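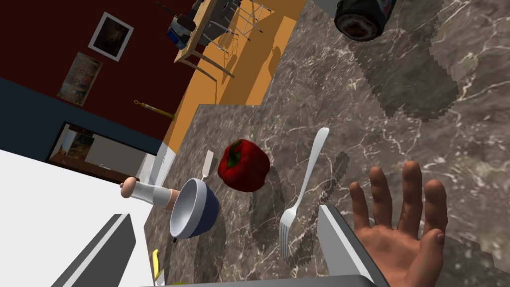 Suha Fakhoury wrote under my last post that a kitchen which automates table clearing doesn't lose the job, it moves it to someone at a desk who is paid less attention. I have been turning that over since March, as I am now one of the people at the desk.

The canteen at Dernamitz used to have 4 people on the clearing shift. It now has 2 on the floor and 2 of us upstairs, working with the simulator. Our task is to set up the counter layouts that the five-fingered hand practises on before the software goes to the real station. A layout is a short file: which items, where they rest, which way up. A fork, a pepper and a bowl on its side make a fair test. The fork is thin and sits flat on the marble. The pepper is round and shiny. The bowl can be picked up by the rim or from underneath, and the planner has to choose.

There are 332 layouts in the Zoubi set at present. I wrote most of the ones with tipped crockery, having spent years picking up tipped crockery. The software people at Trikano had placed every bowl upright. It took a fortnight to get that changed, mainly through the ticket system.

Some practical effects, for anyone facing the same thing:

My back is better and my eyes are worse. Breaks are no longer fixed by the lunch rush, so they get skipped. The rota still lists me as kitchen staff, and the pay grade has not moved. The floor pair do the same hours as before with 3 stations each, and they deal with whatever the station leaves behind. They report it on a paper form. I asked for those forms to come to us directly, and they now do, at 4 in the afternoon.

On Suha's point, I partly agree. The knowledge did move. It is also written down for the first time, in files with no author field. I have put in a request to Dinach for one to be added.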